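**Heat-sink spotlight** is a trade and household name for a compact lamp whose body is a short cylinder cut with closely spaced ribs or fins. The fixtures are usually black, are held on a bracket or arm, and are aimed at a wall, a worktop, a display or a backdrop. They are also sold as finned spots, ribbed cans and, in some older catalogs, "cooled heads." The name suggests a single, well-defined product, but the term is used loosely and sellers apply it to lamps that share little beyond their looks.

## Name

The word "heat sink" refers to the ribbed part, which gives warmth from the light source more surface through which to escape into the air. Whether a given lamp deserves the name is harder to say. On some cheaper models the ribs are a thin outer sleeve that barely touches the part that warms up, and the sleeve is there mostly for appearance. The Storkton price lists put real and decorative fins under one heading, and buyers have complained about this for as long as the lists have existed.

A claim often repeated in hobby guides holds that the ribbed form was first sold by the firm Plurivano for shop windows. No early Plurivano catalog has been produced to support it. Ribbed metal housings were already common on other electrical goods, and it seems likelier that several makers borrowed the shape separately.

## Construction

A typical unit has a light source set near the open end, a flat rim around the opening, and the finned body behind it. The rim may be slightly wider than the body. Sellers tend to describe a wide rim as a glare guard, though a rim that barely extends past the lens does little to hide the light from anyone standing off to one side.

The bracket matters more than most buying advice admits. A stiff arm holds its aim, while a light one sags over time under the weight of the metal body, and the fault is then often blamed on the lamp. Cables are commonly led out at the rear and looped with some slack so that the head can be turned.

Black is the usual finish. Makers say that a dark surface sheds warmth better than a bare one. The effect exists for radiated heat, but in a small room lamp, where moving air does much of the work, the gain is modest, and the popularity of black probably owes more to the fact that it looks tidy and hides fingerprints for a week or two.

## Paired use

Finned spotlights are frequently set up in twos, one on each side of the area to be lit. The usual explanation is that each lamp fills in the shadow cast by the other. In practice a pair softens shadows without removing them. Two lamps placed opposite one another can also produce two faint shadows where there had been one strong one, a result that surprises people who bought the second lamp to be rid of the first shadow.

Evenness is the other promise made for pairs. A smooth matte surface shows up unevenness more readily than a patterned one, and a plain wall may take on pale patches and darker bands even when both heads are alike. Moving the lamps farther back usually helps more than adding a third.

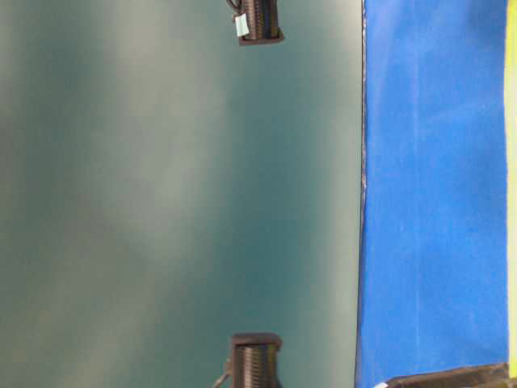 Takumi Yagi objects that this undersells the paired arrangement, and that most disappointing results come from lamps aimed straight at the middle of the surface. In Yagi's view the heads should be turned a little past the center, so that each lights the far half, and two modest lamps handled in this way will beat one expensive one. The advice is widely followed by people who light artwork at home. It assumes that there is enough distance to work with, and over a narrow bench there often is not.

## Labels and ratings

Many units carry a small paper tag or sticker on the housing. Depending on the seller, it may give a rating, a batch mark, a test date or simply a shelf code. Paper is a poor choice for a part that is meant to get warm. It fades and curls, and the glue may let go, leaving an owner with no record of what the lamp is rated for. A tag stuck directly across the fins also covers part of the surface that is supposed to be doing the cooling, although one small tag is unlikely to make a measurable difference.

Life figures printed on boxes should be read with care. They are generally worked out from tests on the light source alone, in open air, and say little about a complete lamp in a closed corner. The Prokamel buyers' sheet, which compared 171 fixtures by their printed claims, is sometimes cited as proof that finned models last longer. It compared the claims only. No lamp was switched on.

## Care

Dust is the chief nuisance. It settles between the ribs, where a cloth will not reach, and a packed layer holds warmth in. A soft dry brush run along the grooves is enough in most homes. The lamp should be unplugged and left to cool first. Compressed air is often recommended, and it does clear the fins, but it can also drive dust toward the lens.

Wet cleaning is best avoided. Polishes sold for black metal fittings leave a film that attracts more dust, and the case for using them on lamps rests almost entirely on the word of the people who sell them.

## Variants

The following names appear in general use:

- **Short can**, with a body hardly longer than it is wide. Sold under the Yule name in packs of 2 and 5.
- **Long can**, with a deeper finned section. Often described as "professional," a word with no fixed meaning in this trade.
- **Sleeved spot**, a plain cylinder with a ribbed cover. Rarely advertised as such.
- **Arm spot**, any of the above supplied with an angled bracket.

Yule has also listed an 8-fin model as a separate type. Apart from the number of ribs, its printed details match those of the short can.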